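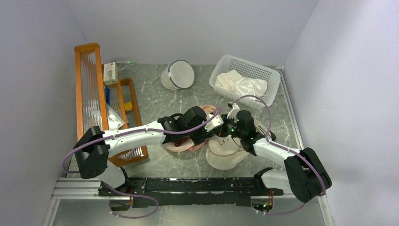

Can students take plates, bowls and mugs out of the dining halls?

Dishes may leave any Brirkgate dining hall if they are first checked out on a student or staff card at the exit desk, and they must be returned within two days to a hall or to a marked return cart.

The new arrangement takes effect in February and replaces the former rule, under which all tableware had to stay inside the building where it was served. Dining Services recognizes that the former rule was not widely followed. It made no allowance for students who are ill, for those with back-to-back classes, or for residents of the Bendar apartments who prefer to eat at home. The department has chosen to permit the practice and to keep a record of it.

Background

At the close of the last academic year, the annual stock check of the three dining halls found 2763 items missing from general service. The count covered plates, bowls, mugs and side dishes. Flatware is weighed in bulk and is reported separately, and serving pieces were left out because they are held in locked storage at Tamiru Hall.

The residence offices then agreed to include dishes in their summer room clearance. Staff collected what had been left in rooms, floor kitchens, study lounges and laundry rooms and placed it in crates for the central dishroom. Once sorted, 2156 pieces were fit to go back into use. Others were chipped or cracked and were discarded. The crates also contained a number of items that do not belong to the college, among them several casserole lids and a gravy boat, and these may still be claimed at the Tamiru Hall office on presentation of a card.

Marlies Aigner, director of Dining Services, reported these results to the residence offices in the fall and recommended a checkout system. "Most of the missing dishes were a short walk from where they started," the report states. "The department's difficulty is one of timing. A bowl that comes back in June is of no use to the breakfast shift in October." The report was accepted with one change, which is described under Charges.

How checkout works

A desk has been placed at the main exit of each hall. The attendant scans the card and enters the number of items by type. Individual dishes are not labeled, so a borrower does not have to return the same plate that was taken, only a college plate of the same size. A confirmation is sent to the cardholder's college e-mail address. Please keep it until the return has been recorded.

Up to four items may be out on one card at any time. Students collecting a meal for a sick roommate may use the roommate's card in addition to their own, but they must have the sick meal form that is already required by the kitchen. The form has not changed.

Glassware is excluded from checkout. So are trays, which are too few to meet demand at the noon meal, and the large oval platters at the Thursday carving station. Paper containers remain available on request for hot food, and there is no charge for them at present. Diners who bring a container of their own may continue to fill it at the salad bar and the grain bar. It may not be filled at the hot line, where county rules on service utensils apply.

Returns

Dishes can be handed in at the exit desk of any hall, whichever hall they came from. Return carts will also stand in the lobbies of the Bendar apartments, on the ground floor of the library annex, and beside the mail room. Carts are emptied each morning and again in the late afternoon. A card reader is fixed to each cart. Borrowers should tap the card, enter the number of pieces on the keypad and wait for the green light before leaving. 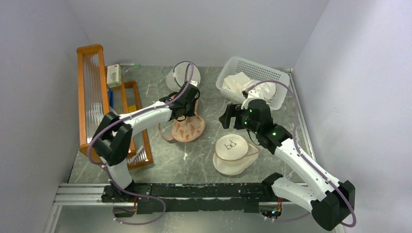
Food should be scraped off before dishes are placed on a cart. A rinse is welcome where a sink is nearby, though it is not required, and full washing is unnecessary because every piece goes through the dishroom machines before it is used again. Plates should be stacked flat by size. Mugs go in the upper racks with the handle facing out. Bowls should not be stacked more than six high, as taller stacks have tipped when carts cross the threshold at the annex door. Facilities has been asked to look at that threshold.

Broken dishes should be brought to an exit desk in a bag or a box and should never be left on a cart. There is no penalty for breakage that is reported. The attendant will clear the item from the borrower's record on the spot.

Charges

The original proposal called for a daily late fee. Following comments from the residence offices, the daily fee was dropped. A reminder will be sent on the third day and another at the end of the first week. If an item has not come back by the end of the second week, its replacement cost will be added to the cardholder's account. The cost is removed in full if the dish is returned at any time before the end of that semester.

Replacement costs are posted at each desk and are reviewed once a year. They reflect the price paid by the college and do not include an administrative charge. Students who believe that a charge has been made in error should write to Fasil Kumsa, accounts coordinator, with the date of the checkout confirmation. Disputes are normally settled within one week. Students who are off campus on placement or medical leave should inform the accounts office so that reminders can be suspended.

Changes to the tableware itself

Readers who use the halls regularly will have noticed that the dishes no longer match. This will continue for some time. The pattern in use at Tamiru Hall has been withdrawn by its supplier, and replacement stock is being bought in small lots under the Fillomero purchasing agreement. The department decided against replacing the full stock at once, since the older dishes are sound and the cost could not be justified. Older and newer pieces are of the same standard sizes and will fit the same racks. They count equally for checkout and return.

Comment cards collected last semester asked for deeper soup bowls and for mugs with a wider handle. Sample pieces of both were placed at the Bendar serving counter, and 58 diners filled in the short form that accompanied them. The deeper bowl was well received and will be ordered. Opinion on the mug was divided, mainly on account of its weight when full, and a second sample has been requested.

Lizeth Sánchez, who manages the central dishroom, has asked that diners not leave tea bags or paper napkins inside mugs. Both pass through the first spray and collect in the drain screens, and the line must then be stopped so that the screens can be cleared. Peanut butter and melted cheese should be scraped off with particular care.

Student staff positions

Each exit desk will be staffed during all meal periods by student employees. Openings remain for the breakfast shift at all three halls and for the late shift at Tamiru Hall, which ends at 9:30 p.m. The work involves card scanning, light lifting and answering questions from diners. Applicants must be enrolled at least half time and must complete the standard food safety course, for which they are paid at the regular rate. Dagim Gudeta, student employment supervisor, will accept applications until the positions are filled.

Current dishroom employees who wish to move to a desk position should speak with their shift lead before applying. Transfers will be considered in order of length of service.

Departments and outside events

The checkout system is intended for individual meals. Academic departments, student organizations and outside groups that need tableware for a reception should continue to use the catering request form, with at least five working days' notice. Catering dishes are stored and counted apart from hall dishes, and the two should not be mixed on return. Groups that have borrowed hall dishes by informal arrangement in the past are asked to send them back before the new system opens.

Departments with staff kitchens are also requested to look through their cupboards. College dishes can be recognized by the stamp on the underside. Any found may be left on a return cart without using the card reader, by pressing the key marked "Found Items" and entering the number of pieces.

General questions on the new arrangement may be sent to Uchenna Dauda in the Dining Services office, or raised with the attendant at any exit desk. A printed copy of the rules, including the list of replacement costs, is available at the desks in regular and large type.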